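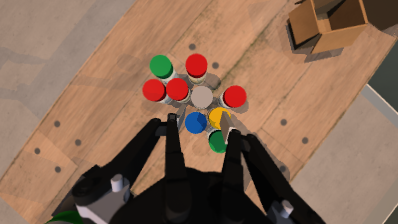
Stasiv, November

Section 3: Getting sound and lights up for Stulleo

If you've got this far, the floor is down, the masking is hung and you've had something to eat. Good! I run the board on most Brater dates, so what follows is just how I do it, with the bits I usually forget written in. Matvii Marchuk wrote the rigging section before this one and he's far tidier than I am.

You'll need the show laptop with Jaron on it, the backup laptop, the gray cable bag and the printed cue sheet. Please use the November cue sheet. The older one still has the train sequence in it, and that got cut.

Powering up

1. Check that every fader on the sound desk is down and the amps are off.

2. Turn on the sound desk, then the laptop, then the amps. At the end of the night it goes the other way, amps first.

3. Plug the audio interface into the left side of the laptop. The right side works too, mostly, but it dropped out on us during a matinee and I've never trusted it again.

4. Open Jaron and load the file called Stulleo Tour. Wait for the bar at the bottom to go green before you touch anything.

5. Look at the cue total in the top corner. It should say 131. If it says anything else you have the wrong file, so close it without saving and get the copy off the backup laptop.

Caution: The dimmers share a breaker with the wall outlets in a lot of older halls. Ask the house electrician what's on the circuit before you bring up the wash, and keep the load on any one circuit under 2000 watts. Coffee makers count. Ask me how I know.

Setting levels

6. Play cue 1 (the rain) and stand in the back row while somebody else is on the fader. You want to hear it as weather, with no hiss. Mark the level on the tape strip.

7. Do the same with the phone call. Oleksandra Didenko has to speak over this one live, so get her on stage in her first-act shoes and have her do the whole speech. She drops her voice on the last line and that's the line to set it by.

8. Walk the house while the speech is running – front corners especially. If a corner sounds muddy, turn the speaker in a little before you go anywhere near the EQ.

Note: Our levels were set for a 150-seat room. In a smaller space start the music a good bit lower. A full house soaks up more than you'd think, so leave yourself some room to push.

Lights

9. Bring up the preheat and leave it on while you eat, or focus, or argue about the haze.

10. Step through the states one at a time with the Go button. Don't skip around in the list. Jaron remembers follow-ons, and if you jump into the middle of the storm it will happily fire the rest of it at whoever is up the ladder.

11. Check the blackout at the end of act one with the work lights off and the lobby doors shut. Exit signs stay lit, always. If there's a glow from the booth, throw a cloth over the monitor.

Caution: Call out "going dark" and wait for an answer before every blackout during set-up, even if you're sure the stage is clear.

Saving your work

12. Save under a new name with the venue and the day, like Stasiv Tuesday. Copy it to the backup laptop right away and open it there to make sure it loads.

If the Go button stops responding, click once inside the cue list and try again. That fixes it nearly every time. When it doesn't, switch to the backup and run from there, and leave the restart for intermission. The headset check is in Section 4.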